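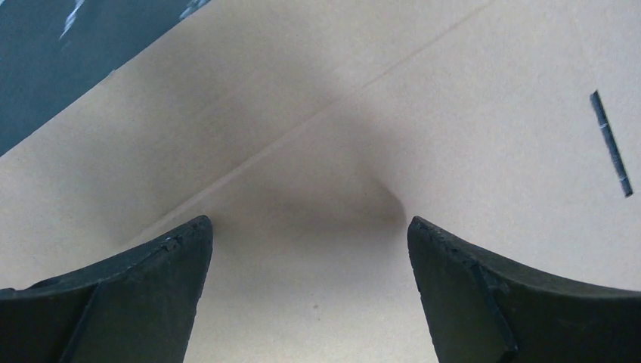

Where can you take flattened cardboard boxes in Clemport this winter?
The Goodwin Street yard takes them every morning except on public holidays, and the smaller drop-off point at Broswood takes them until the end of April.

Clemport's cardboard exchange reopened on 11/29/21 with more space, longer hours and a new rule about tape. The exchange collects used boxes in good condition and passes them on free of charge to people moving house, small traders and anyone else who needs to pack something up.

It began two years ago in a corner of the Goodwin Street yard, when the yard was still used mainly for garden waste. Boxes were stacked under a tarpaulin and people helped themselves. By the second winter there were more boxes than the corner could hold, and a good many were getting damp before anyone wanted them. The exchange has now moved into the brick store at the back of the yard, which has a proper roof and a concrete floor.

Last year 391 households used it, either to leave boxes or to take them away. The town council, which owns the yard, expects more this time as the Broswood flats fill up.

Rasha Najjar, who runs the exchange for the council, said the boxes people bring in have changed.

"We used to get supermarket boxes, banana boxes, that sort of thing," she said. "Now it is nearly all delivery boxes. They are plain brown, they are clean inside and most of them have been used once. It seems a shame to pulp them straight away."

Boxes are sorted by size on arrival. Small ones, for books and crockery, go on the racks by the door. Medium ones are kept flat in bundles of five, tied with string. The largest, including wardrobe boxes and those that have held white goods, stand against the back wall and are given out on request.

Anything torn at the corners, soft at the base or stained inside goes to the recycling skip next to the store. So does anything with a strong smell. Najjar said soap powder and coffee were the usual culprits, and that people packing bedding tend to complain about both.

The rule about tape is the main change for those dropping off. Parcel tape should be cut along the join and the box opened out flat, but the tape itself should be left where it is. In past years people were asked to pull it all off, and the top layer of the cardboard often came away with it. A box that has been stripped like this will still fold up, but fresh tape does not hold on the rough patch and the bottom can give way.

Address labels are a different matter. They should be blacked out or covered before the box is handed in, as the exchange has no time to do it. Marker pens are kept on the counter for anyone who forgets.

Visitors can take up to 20 boxes at a time without booking. Those who need more, usually for a whole house, are asked to ring the yard the day before so that the bundles can be put aside. There is no charge and no deposit, though people are asked to bring the boxes back once they have unpacked - flat, dry and with the old tape slit.

The exchange does not supply tape, bubble wrap or paper. It does pass on clean packing paper when it has any, and there is a crate of it by the counter. Polystyrene is not accepted in any form.

Gununum, the removals firm on the Broswood road, has lent two trolleys and will bring over its own used boxes at the end of each week. The firm's boxes are double-walled and are meant for heavier loads, so they are kept apart from the rest. Najjar said they would go first to people packing books, tools or kitchenware.

She also had some advice for anyone planning to reuse a box from home. Press down on the middle of the base with the flat of your hand once it is folded and taped. If it sags, use it for cushions or clothes. If the creases along the bottom have started to split, it is finished. Run a second strip of tape across the first on anything that has to be carried down stairs.

"And write on the side," she said. "Everyone writes on the top, and then they stack them and can't read a word of it."

The Broswood drop-off point is in the covered area beside the library car park. It is for leaving boxes only. They are taken over to Goodwin Street in the council van, so anyone looking for boxes should go directly to the yard. Cars can pull up beside the store for loading, but the turning space has to be kept clear for the van.

Wet cardboard will be turned away at both places. The council asks residents not to leave boxes outside the gates when the yard is shut. Several loads left there during the autumn were rained on overnight and had to be thrown in the skip.

Traders may use the exchange as well, provided they are based in the town and carry the boxes away themselves. Market stallholders have asked for shallow trays, and these are being kept back from the recycling for the first time.

Opening times for the Christmas period will be put up on the yard gate and in the library window. The council will look at the arrangements again in April, when the Broswood drop-off point is due to close for resurfacing work on the car park.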